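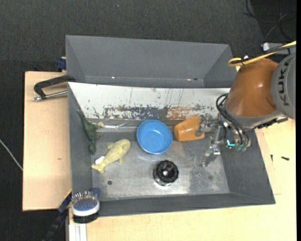
Chapter 6
Where Things Live: Storage, Sorting and the Cost of Looking

My first real job was in the stockroom of a kitchenware shop called Rampersad, and for the first month I was terrible at it. I could carry boxes all day long, and I was polite to the drivers, but if you asked me for a blue mixing bowl I would vanish for ten minutes and come back with a green one. My manager, Seija Kokkonen, finally took me by the elbow one Tuesday and asked me where I thought the mixing bowls lived. I said they were kind of all over. She said, "Then they don't live anywhere, do they?"

I've been thinking about that question ever since, and this chapter is more or less my long answer to it.

In Chapter 5 we followed goods as far as the receiving door. We counted them, checked them against the paperwork and signed for them. Now somebody has to put them down, and the spot they choose decides how long the next person will spend looking. I call that the cost of looking (you'll see it called search time in other books). It never shows up on an invoice, so small businesses tend to forget they're paying it.

Let me give you some numbers from that shop, because I still have my notebook. We carried 545 different items. On a normal day we made 200 trips to the back, and in my bad first month I was slow on nearly all of them! Suppose each trip takes just 30 seconds longer than it should. That's 6,000 seconds, or an hour and 40 minutes, every single day, spent by people staring at shelves. Keep that sum handy – we'll come back to it in Section 6.4 when we work out whether new shelving is worth the money.

6.1 Fixed homes and floating homes

There are two basic ways to decide where something goes. In a fixed system, every item has one home and only that item may sit there. The whisks are in bin 111, and if there are no whisks, bin 111 stays empty. In a floating system, an item goes wherever there's room and you write down where you put it.

Fixed homes are easy to learn. After a few weeks your feet know the way, and you can fetch a whisk while carrying on a conversation about something else. The trouble is wasted space. At Rampersad we gave the roasting pans a huge stretch of wall that was full before the holidays and bare the rest of the year, while the tea towels were stacked in the hallway by September.

Floating homes use the space much better, but they lean completely on the record. If I put the tea towels in bin 281 and write down 218, those towels are gone. They'll turn up at the yearly count, probably, and everyone will be very surprised.

Most places I've visited do a bit of both. Kondale, a garden supply firm we'll meet properly in the next section, gives fixed homes to its fastest sellers and lets everything else float. That mix works nicely for them, though it took two tries to get the dividing line right.

Before you read on

Pick a drawer, a closet or a shelf that you use often. Without opening it, write down what's inside and where each thing sits. Then look. Mark every item you forgot and every item you put in the wrong place, and hang on to the page, as you'll need it for the exercise at the end of 6.2.

Words to watch for in this chapter: pick face, overflow, slotting, dead stock, cycle count. I'll explain each one as it comes up, and they're all in the glossary too.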